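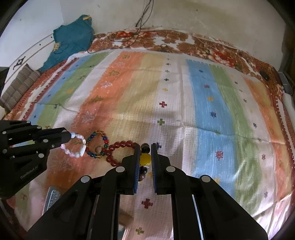 Dark beaded bracelet with a yellow bead, on the striped bedspread.

Flinmont Stretch Bracelet Kit review: a lot of box for the money, and the cord lets it down

November 29, 2024

The Flinmont kit has 2,293 ratings on the page where I bought it, and most of the ones I read were written the day it arrived. "Can't wait to try it!" Five stars. I have been making and repairing stretch bracelets for long enough to distrust any review of elastic that's less than a month old, so I bought the kit in September with my own money and left it alone until I had something to say.

It costs $20. For that you get a hinged plastic case with dividers, the beads, a spool of clear elastic cord, a pair of small scissors, a bead stopper, a tube of glue and a folded instruction sheet. No tweezers. The listing says "everything you need," and I'd call tweezers something you need once you're trying to pull a knot snug between two round beads.

The beads

Better than I expected, which isn't saying a great deal. The listing calls them "gemstone style." Read that second word carefully. Mine are glass and some kind of resin, and you can tell which is which by tapping one on your teeth (glass clicks, resin sort of thuds). The colors are decent. The holes are mostly clean, though I threw out a small handful that were drilled off center or had a sharp rim. A sharp rim will saw through elastic, and you won't see it happening.

Sizes wander a bit too. On a bracelet with mixed colors it doesn't show. On one that's a single color all the way around, it does, and you'll end up sorting them by eye before you start.

If you mainly want beads, Awad sells loose strands that are more even, but by the time you've bought enough colors to have a choice you've spent well past what this kit costs. I can't fault Flinmont there.

The cord

Now the complaint. The spool says 99 feet, 0.7 mm. I didn't measure the length and don't much care. The thickness is the trouble. Anything 0.7 is thin for glass beads of this weight, and the sheet tells you to use a single strand. I made two bracelets that way, following the instructions to the letter. One had gone slack by the end of the second week, with cord showing between the beads whenever I moved my wrist. The other snapped at the knot while I was taking it off over my hand. I found most of the beads. I expect the vacuum will find the others.

I then made two more with the cord doubled and stretched first. Cut a length, pull it firmly a few times, let it rest, and only then start stringing. The sheet doesn't mention stretching at all. Those two are holding up fine so far, but doubled cord is a tight fit through the smaller beads and wouldn't go through some of them at any price.

For comparison I restrung the slack one on Brirberg fiber cord, the fuzzy white kind. It's harder to knot neatly and it shows through pale beads. It has not stretched at all that I can tell. I'd use it for anything dark or heavy.

The knot and the glue

The sheet shows a plain overhand knot and a dab of glue. Don't do that. Use a surgeon's knot, pull it down slowly, and wait before you trim the tails. The glue in the tube dries hard and brittle, and brittle glue on stretchy cord seems to me a strange choice. On the one that snapped, the break was right where the glue ended. I can't prove the glue did it. I've stopped using it.

A flexible jewelry glue costs a few dollars more. Add that to the price in your head when you compare kits.

The case

The lid shuts. The dividers don't quite reach it. Carry the case flat and everything stays put; carry it upright by the little handle, as the picture on the box invites you to, and the seed beads move into the next compartment and then the one after that. I spent an evening on this and don't wish to discuss it further. The Grindska case I've had for years has a foam pad inside the lid that solves it completely, and I've since cut a piece of craft foam for the Flinmont one. Works well enough.

Scissors and stopper

The scissors are fine for elastic and useless on the fiber cord. The bead stopper is a bent spring, same as all of them. A bit of tape does the job too.

Who should buy it

An adult who already knows how to tie off a bracelet and wants a cheap pile of colors to play with will get their money's worth. I'd be slower to hand it to a beginner. They'll follow the sheet, the bracelet will go slack or break, and they'll decide they did something wrong. Also, the age label says 6 and up. With small glass beads and cord that can let go suddenly, I'd want to be sitting right there, and I'd keep it out of any house with a toddler.

Three stars. The beads earn them. I'd go to four if Flinmont dropped the glue and put in a thicker cord. I wrote to them about both and got back a coupon for a second kit.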